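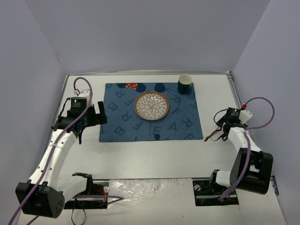
Fig. 4. Fabric placemat with letter print, laid out flat on a white table

4. Washing and drying of table linen

This section applies to placemats, runners and napkins from the Bredura line. For tablecloths wider than the drum, go to section 5.

4.1 Before the first wash

1. Remove the paper band and the plastic pin. Do not pull the pin, cut it.
2. Lay the piece on a flat table and smooth it with the hand from the middle to the sides.
3. Measure the length and write it on the card at the back of this booklet. You will need it in step 4.3.

Note: The article number is on the sewn label. Pieces with number 2395 have a printed side and a plain side. Pieces with number 3438 are printed on both sides.

4.2 Washing

1. Turn the printed side inside and fold one time.
2. Put the pieces in a washing bag. Maximum load is 400 g for one bag.
3. Choose the programme for coloured cotton, 30 degrees, with low spin.
4. Use liquid detergent without bleach.

Caution: Do not wash printed pieces together with towels. The loops of the towel rub the print and it becomes pale.

4.3 Drying

1. Take out the pieces immediately when the programme is finished.
2. Pull softly at the four corners and compare the length with your card. A small difference is normal after the first wash.
3. Dry flat, in shadow. Do not use the tumble dryer.

4.4 Ironing

Iron on the plain side, at one dot. If your piece is printed on both sides, put a thin cotton cloth between the iron and the print.

Spare washing bags can be ordered from Sernport with part number 527.

Text: Laine Grīnberga. Checked: Kaja Tamošiūnaitė.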